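Workshop notebook, February, 9:40 a.m.
Entered by Sointu Juntunen

Subject: pH drift in the small dye bath, Todar wool, second series.

The bath was made up to 2,000 ml with tap water and held at temperature for the full period. Readings were taken with the Kaltell meter after calibration. The first series is to be disregarded, as the buffer had expired.
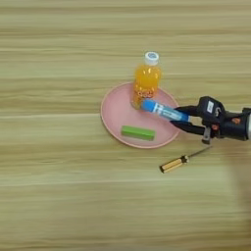 Orange drink on the pink plate.

Acid was added in 5 ml portions. Uptake was uneven in the skeins nearest the wall of the vessel, and the stirring rate has been raised for the next run. Colleagues are asked to record the rate in the margin — the Ngô sheets have no column for it.
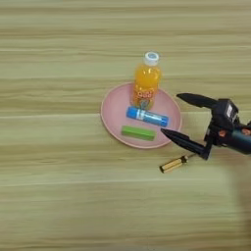 Bottle at the back of the plate, blue tube in front.

The bath was drawn down to 900 ml before rinsing. The rinse water still carried color after the third change. A sample has been retained in the cold cabinet, second shelf, and is not to be discarded before the lightfastness strips are read.
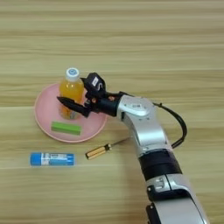 Plate and bottle, wood tabletop.

The Tesard mordant was weighed twice and the two weights agreed. The older jar has a caked surface and should be used for test swatches only.
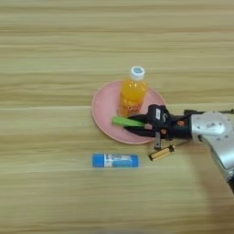
OPEN ITEMS

Replace buffer stock. Repeat the run with the skeins tied more loosely. Ask whether the lower drying rack may be kept for this series until the strips are done.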